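Gallery: the Pavetis planner in simulation

Welcome to the gallery page, and thank you for stopping by! For those who are new, Pavetis is the motion planning and grasp checking tool that a small group of us at Hivden have been building in our working hours and, I will admit, a fair number of evenings too. People kept asking to see it doing something, and log files make poor viewing, so this page is where the renders go. It was last tidied up on 2020-01-18, and I hope to keep adding to it as the new scenes are finished.

A word on the setup before you scroll. Everything on the page is simulated. The living room scenes come from our Skumach set, which has 14 rooms in it at the moment, and each room gets shuffled with different furniture, lighting and small objects before the planner is let loose. The planner never sees the pretty version - it gets a depth image and a rough guess at what the target is, and has to work out the rest. 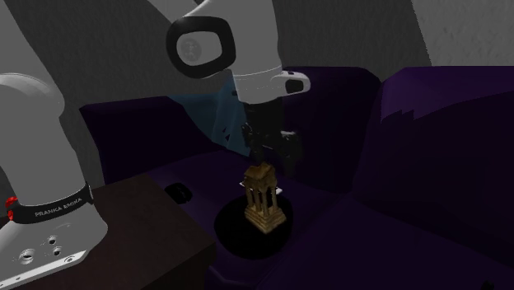 Approach poses are the part of Pavetis I am fondest of, and also the part that has cost us the most coffee. The planner picks a spot above the object, checks that the whole arm can get there without bumping the furniture, and only then starts thinking about fingers. A little temple with columns is a lovely test for this, as the gaps between the columns confuse the surface fitting and the slanted, broken-looking roof gives you very few flat places to aim for. The black plate underneath is its own small headache, being so close in brightness to the dark sofa that our color-based segmentation tends to lose the rim, and Omar Kanaan ended up writing a separate pass that leans on depth alone. With the gripper coming in from overhead like this, the candidates are scored on finger clearance first and on travel distance second. We used to do it the other way around, and I don't miss those days at all.

A few notes for the curious. Each target gets up to 300 grasp candidates, and the collision checker throws out most of them before the slower scoring begins. The full Skumach run is 704 episodes, which we leave going overnight and read over breakfast. The Triantafyllou viewer, which draws the rejected candidates in the same window as the good ones, should be ready for other people to try in June - if you would like an early copy, write to me through the contact page and tell me which arm model you use. Version 11 of the scene files is the one to download, as the older ones have the table heights wrong.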